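Student manipulation project, workshop notebook
April 22, 2022
Entry by Godfrey Koech, read by Nadège Gautier before it went on the shared drive

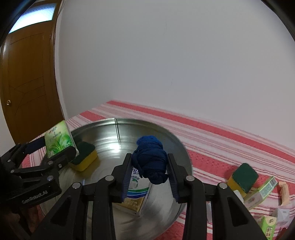
Picking up from the last entry, where I said I didn't believe the numbers. I still don't. The Varau policy is down as managing 9 out of 9 on the basin task, and everyone was pleased, and then I looked at which runs those were. Every one had the cloth spread out with a corner sticking up. Any fool can pick up a corner.

So the item that matters is the knitted cloth when it is bunched into a wad. There is no edge to aim for, only folds. The ridged pads grip it well enough when a person is steering, so I am not blaming the hardware yet. What I doubt is that the policy has any idea what it is looking at. Navy cloth between dark blue pads is a rotten combination for a camera. Nadège thinks the model will sort it out from shape. I think it will close on whatever is dark and call it a success.

Second worry: the steel. A polished basin throws a bright patch back at the lens, and the patch moves when you move. The depth estimate near the middle of the basin has been rubbish since November. Besnard's notes say to filter it out in software. I tried that. It filtered out part of the sponge as well.

Third, the cartons. A tea carton leaning on the rim, a drink carton standing behind the cloth, small boxes on the sheet outside. I am in favour of clutter, but we have never agreed whether knocking a carton counts as a fail. At present run 2131 is marked good and run 2221 is marked bad, and as far as I can tell the same thing happened in both. One of them was labelled by me, so I can't be too rude about it.

The plan was 1000 demonstrations before we train again. I would take half that with labels I trusted. More of the same cloth in the same basin will just give us a machine that is very good at this basin.

Things to do:
- write down what a fail is, one paragraph, no exceptions
- swap in a pale cloth for one batch and compare
- same wad, basin replaced by something dull
- ask Nuverden whether their entry was tested on striped bedding or only on a plain table (I can guess)
- relabel 2131 and 2221 together, Nadège and me, without looking at the old marks

Nadège has written in the margin that I said all this about the Sturetti version too, and that one came good in the end. It came good on sponges. A sponge keeps its shape when you squeeze it and let go - the cloth doesn't, and we have not touched that problem at all.

Pale cloth batch first. I'll put the results under this entry, whichever way they go.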